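Kutora Gesichtsroller im Test: mein neuer Liebling am Morgen

Hallo ihr Lieben, heute geht es endlich um den Gesichtsroller von Kutora, nach dem mich so viele von euch gefragt haben. Ich benutze ihn seit Juni jeden Morgen und bin wirklich begeistert!

Kurz zu meiner Haut: Mischhaut, an den Wangen eher trocken, an der Stirn glänzt es schon mittags. Nach dem Aufstehen sehe ich oft ein bisschen verquollen aus, vor allem, wenn es abends salzig war (ich sage nur Oliven). Genau da gefällt mir der Roller so gut. Er hat 2 Köpfe, einen großen für Wangen, Stirn und Hals und einen kleinen für die Partie neben der Nase und am Kiefer. Beide laufen leise und gleichmäßig. Mein alter Roller von Skudow hat nach ein paar Wochen so gequietscht, dass mein Freund Sebastian davon wach wurde – damit ist jetzt Schluss.

So mache ich es: Gesicht waschen, ein leichtes Serum auftragen und dann von der Mitte nach außen rollen. Am Hals immer nach unten. Ich nehme mir dafür 9 Minuten, an hektischen Tagen auch mal weniger. Der Druck soll angenehm sein, die Haut darf sich nicht verschieben. Wer mag, legt den Roller vorher 15 Minuten in den Kühlschrank. Bitte nicht ins Gefrierfach, das ist für empfindliche Haut viel zu kalt!

Was hat sich bei mir verändert? Mein Gesicht fühlt sich morgens frischer an und das Make-up lässt sich schöner verteilen. Falten bügelt so ein Roller natürlich nicht weg, und gegen meine Pickelchen am Kinn hat er auch nichts ausgerichtet. Über entzündete Stellen rolle ich sowieso nie, das reizt nur. 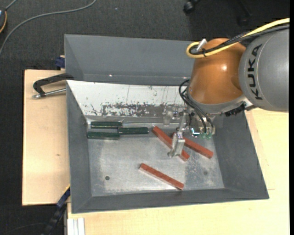
Auch das Saubermachen geht fix. Beide Köpfe lassen sich abziehen, ich wasche sie mit milder Seife und lauwarmem Wasser und lasse sie auf einem Handtuch trocknen. Beim Aufstecken muss man beim kleinen Kopf etwas fester drücken, bis er einrastet. Das hat mich am Anfang genervt, inzwischen habe ich den Dreh raus.

Zwei Wünsche hätte ich trotzdem. Der Griff dürfte ein Stück länger sein, mit eingecremten Fingern rutscht man leicht ab. Und ein Stoffbeutel für unterwegs wäre toll, ich wickle den Roller im Koffer immer in einen Waschlappen.

Meine Freundin Zlata hat ihn sich nach einem Wochenende bei mir gleich selbst bestellt und nimmt ihn lieber abends vor dem Fernseher, mit ein paar Tropfen Jojobaöl. Das habe ich jetzt auch ein paarmal probiert – herrlich entspannend, vor allem am Kiefer, wenn man wie ich nachts mit den Zähnen knirscht.

Von mir gibt es eine klare Empfehlung! Schreibt mir gern, welches Serum ihr unter dem Roller benutzt, meins ist nämlich fast leer.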